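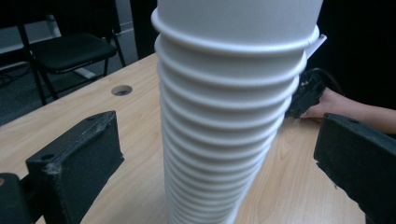
Menby plain white paper cups: a review from someone who goes through a lot of coffee

OK so I never thought I'd have this many opinions about paper cups, but I run the drinks table at our monthly swap meet and I've been through four brands in the last year. The Menby ones are what I've been buying since March, and I'm on my second case now.

First thing, they're plain. Matte white, no print, no little leaf logo telling me how green I am. I love that! You can write a name on the side with a regular ballpoint and it doesn't skid the way it did on the shiny Kelano cups (I had a whole table of people drinking out of each other's coffee, it was a mess).

The rim is nicely rolled, a proper rounded lip all the way around, and that matters more than you'd think if you like a lid. Dretier lids snap on fine. The Delić ones sort of fit, but I had two pop off when I squeezed the cup, so I wouldn't risk it with anything hot.

Stacking is where I have mixed feelings. They nest together really well, so a big stack doesn't hog the whole shelf, but once you go tall it starts to lean. I've learned to split mine into a couple of shorter stacks and put them against the urn. Also, the cups at the bottom of a tall stack get jammed in pretty tight. Give the stack a twist before you pull, or you'll end up handing somebody three cups at once. My friend Sobia Afridi just pours into all three and calls it insulation.

And on that subject, they're single wall. Tea straight from the urn is too hot to hold for the first few minutes, so I double up for tea and use one for coffee with milk. That does eat into your supply. I timed one sitting full on my desk and it was still solid after 10 hours, with no soft bottom and no drip, though by then the coffee was beyond saving.

Gripes: the sleeve they come in tears straight down the side the second you open it, and then you've got cups rolling around in the box. I keep mine in an old bread bag now. And the case weighs nothing but it's huge, so measure your closet first.

Would I buy them again? Yes, already did. Four stars from me, and I'd go to five if they'd do something about that sleeve. If anybody has tried the double wall version, let me know how the lids fit.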